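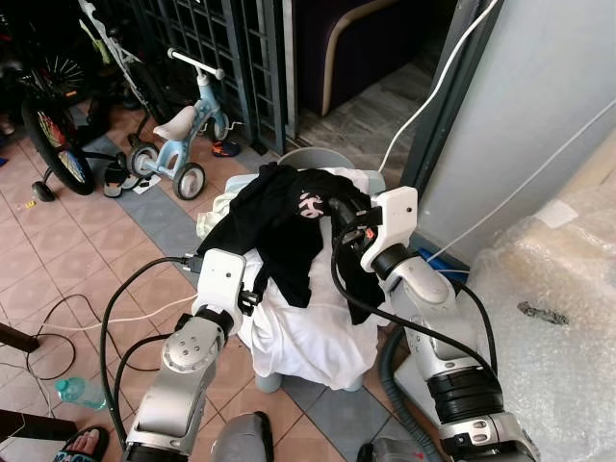

Open Day at the Wultberg Cricket Ground

In February I visited the open day of the Wultberg club. I have played cricket since I was a boy, but always on matting, and I wanted to see how a turf square is prepared in a cold country.

The gates opened at 10, and I was there a little before. The first tour went to the square and was led by the head groundsman, Omprakash Dixit. He explained that the soil has a high part of clay and that it must be rolled slowly, in two directions, for many weeks before the season. We were not allowed to step on the pitches, but he had cut a small block from an old one, and we could press it with the thumb. It was as hard as brick. Somebody asked if he prepares the pitch differently when the home team has good spinners. He said no, and then he laughed for quite a long time.

After this we walked to the Bhatt Pavilion. The old scorebooks are kept upstairs in a glass cabinet, and one of them was open at the match against Siltevik, where the home side made 300 and still lost by 2 wickets. The handwriting of the scorer becomes smaller and smaller toward the end of the page. I stayed too long with this book and I missed the talk about umpiring.

The indoor nets were the best part for me. Siu-fong Lam, who coaches the juniors, let the visitors face a few balls from her bowlers. I faced a left-arm girl with a very straight run-up and I touched the ball only once, with the edge. Coach Lam told me that my front foot was not moving. My father told me the same 18 years ago.

Lunch was lentil soup and bread in the Stavness Room. It was good, but the line was long and there were too few chairs. The parking was also difficult, so I recommend the bus. It stops at the back gate, next to the practice field, and from there you must walk past the sight screens to the entrance.

Membership forms were on the desk by the door. I took one home and I have filled in the first page.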